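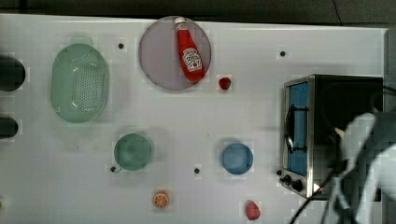

Ketchup bottle on a round plate, white tabletop.

Observatory > Grallberg site > Dome and instruments > Start-of-season inspection

Start-of-season inspection: main dome and the 505 mm reflector

Done in August, in daylight, before the first observing run. Mark each item OK, FIX or ASK. "Probably fine" has been used in past years and doesn't count as any of them.

1. ACCESS AND PATH

1.1 Track from the Montes car park clear of branches and loose stone. OK
Comment: One new pothole by the gate. It is small, but it will be found at two in the morning by a person carrying an eyepiece case.

1.2 Red path lights working on both sides. FIX
Comment: Left side works. Right side works when kicked, and kicking has now been adopted as the official method for long enough. New connectors ordered.

1.3 Door opens from inside without a key. OK

1.4 Steps to the observing floor: edges marked, handrail tight. OK
Comment: Glow tape replaced on the bottom step. The old tape had stopped glowing and become simply tape.

2. DOME

2.1 Full turn in both directions under power, no grinding. ASK
Comment: Clockwise is smooth. Anticlockwise there's a groan as the slit passes north. Brindard's manual for the drive lists "groaning" under normal operation and also under faults, with the same wording. I've written to them.

2.2 All seven support rollers turning freely. FIX
Comment: Six do. The one behind the stair is seized and has worn itself a flat, so it now slides along in the company of the others. Replace before the run. Don't grease it and hope; there is already a good deal of grease on it from whoever hoped last year.

2.3 Shutter opens and closes fully, limit switches cut the motor at each end. OK
Comment: Tested three times. Stand clear of the chain when you do this, and take off your scarf.

2.4 Hand crank present, fits, and is hanging on its hook. OK
Comment: It was in the filing cabinet under C. It is now on the hook. If the power goes in the rain you'll want the hook.

2.5 Emergency stop, both buttons. OK
Comment: The button by the pier had a coat hanging over it. There are coat pegs. They are by the door and are shaped like pegs.

3. TELESCOPE AND MOUNT

3.1 Counterweights locked, safety bolt in the end of the shaft. OK
Comment: Bolt in and tight. Never balance the tube with this bolt out, even for a minute.

3.2 Mirror cover on whenever the tube isn't in use. OK

3.3 Mirror surface checked by torch from the side. ASK
Comment: Dusty, with what I take to be pollen and one confident spider. Dust looks frightful by torchlight and costs you almost nothing at the eyepiece, so please leave the mirror alone. The matter of washing it comes up every year and is usually raised by someone holding a cloth.

3.4 Cables free through the full swing of the mount. FIX
Comment: The focuser cable snags when the tube points low in the west. Retie with more slack.

3.5 Finder covered and capped for daytime work. OK
Comment: This one is serious. With the slit open in daylight, every aperture stays capped, the finder included. A small finder will burn an eye as readily as a large telescope will. Anyone who wants to look at the Sun uses the separate solar telescope with its front filter fitted, and checks the filter for pinholes first.

4. ELECTRICAL AND FIRE

4.1 Trip switch test. OK
Comment: It tripped. So did the Starisora control computer, which had not been shut down first. It took 7 minutes to restart and then asked me to confirm that the year was 1970.

4.2 Extension leads: none trailing across the observing floor. FIX
Comment: One, feeding the dew heaters. Run it along the wall.

4.3 Extinguisher in date, pin in, gauge in the green. OK

4.4 Heater in the warm room clear of paper. OK
Comment: Now clear. It had been drying star charts.

5. PEOPLE

5.1 First aid box complete. FIX
Comment: Plasters gone, eyewash out of date. Plenty of slings, for some reason. Plasters and eyewash on the list.

5.2 Emergency numbers by the phone, readable under red light. FIX
Comment: They are written in red ink. Under red light the sheet is a clean white rectangle. Rewrite in black.

5.3 Lone working sheet by the door, with a pen. OK
Comment: Pen is on a string. The string is short, as the pens do migrate.

RESULT
Dome not to be used under power until 2.2 is cleared and Brindard has answered on 2.1. Warm room and solar telescope can be used as normal. Repeat section 2 in full once the roller is in, and put the crank back on the hook afterwards.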